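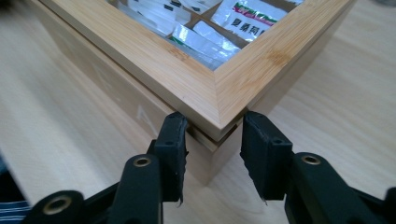
Bamboo looks like a tree, grows like a tree and gets called a tree by almost everybody's uncle. It is grass. It belongs to the same family as the stuff on a football pitch, only nobody has mown it in time. You may well have some at home, as a chopping board, a spoon or a tea box with little compartments for the packets. Look closely at the top of the bamboo tea box and you'll find thin lines packed tightly together, all running the same way. Those lines are the grain.

Why is it stripy?

Inside a bamboo stem are lots of tough, stringy fibres. They run up the plant like uncooked spaghetti in a jar. When the stem is sliced lengthways, you see the fibres from the side, and they make stripes. A tree has rings as well. Bamboo can't be bothered with rings.

How do you get a flat box out of a round tube?

Most bamboo stems are hollow, so you can't just saw out a plank. You would get a plank with a hole where the plank should be. The stem is split into strips, the strips are shaved flat, and then they are glued side by side until there is enough to build with.

What about the corners?

Many box makers cut the end of each piece at a slant, so that two slants meet and make one square corner. It's called a mitre – the same word as a bishop's pointy hat. Try it with 2 strips of card. If your first corner has a gap you could post a letter through, you are doing as well as most grown-ups.

Words to know

Grain: the lines you see in wood or bamboo.
Fibre: a thin, strong thread inside a plant.
Mitre: a corner joint made from two slanting cuts.

Written by Elspeth Pringle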